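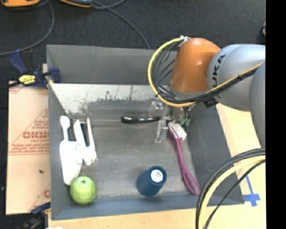 Search this site Enter keywords Go

Open Day at the Ollent Workshop, Medina

11/05/2024

We had been meaning to visit Ollent ever since they moved into the old feed warehouse on the Medina side of the river, and this fall they finally opened the doors to anybody who wanted to come and look. There were 21 of us in our little group, a few of them under ten and very excited, and one or two of us well over seventy and (I suspect) even more so. The front desk told us they signed in 343 visitors by closing time. I believe it, having stood in the line for cider.

I took far too many pictures, as I always do, so I've kept this page to the part of the afternoon I liked best, which was the picking bench, and put my notes underneath for those of you who couldn't come.

At the picking bench

The arm is orange and silver-gray, with the yellow cable looping out over the top joint, and it works down inside a big gray bin. Everything in the bin is the kind of thing you'd find under a sink or at the bottom of a toy box: a pink-handled brush, a light green ball, a dark blue cylinder, a bunch of white pieces all bunched up along one side. My granddaughter picked out the brush as her favorite right away and would not be talked out of it.

About the gripper

I had expected some sort of metal claw, and I was surprised to see that part of it is see-through. It goes down among the things so carefully! We stood there quite a while with our coats still on, just waiting to see which one it would go for next.

About the white pieces

These gave me the most trouble, and I was only looking at them. They are so bright under the lights that one edge runs into the next, and I couldn't have told you where the first piece stopped and its neighbor started. The young woman running the bench said the software has the same complaint. They call the software Pukent, and it chooses where the arm should take hold. She said it had logged 2,482 tries since the bench was set up, and that a good share of the misses were on pale things lying on top of each other.

About the bin itself

You can see it has had a hard life. The sides are scuffed and the bottom is worn, and there are blue and black clamps on the side to hold on with. My husband, who was a cabinetmaker for most of his working years, approved of the clamps more than anything else he saw all day - he asked what kind of pads they had on them, and we were there another ten minutes.

Elsewhere in the building

We also sat in on a short talk upstairs by the people from Voketti, who are working with Ollent on sorting returned household goods. It ran long and the chairs were hard, but it was a good talk, and they took every question from the kids as seriously as the ones from the grown-ups. One boy wanted to know if the arm gets bored. The answer was that the people do, a little, around try 317 of the same shape, and that is why they keep changing what goes in.

If you missed it, the workshop plans to open again in December, with hot chocolate this time and (they promised) more parking. Wear comfortable shoes, and please call ahead if you need the elevator so they can have it unlocked. I'm going back for sure, and I'd be happy to share a ride with anybody from our end of town.

Reader comments

ridgeroad_reader: Thank you for putting this up! We got there right at the end and the line for the picking bench was out the door, so I'm glad to see it up close at last.

quiltsandcoffee: Is the talk upstairs happening again in December, or only the benches? My brother would love it but he can't do a lot of standing.

ridgeroad_reader: The benches for sure. I asked about the talk and they hadn't decided.

medinamom3: My son came home and spent the whole evening picking up his blocks with the salad tongs. The living room floor has never looked better.

Contact us | Copyright 2024, all rights reserved | Back to top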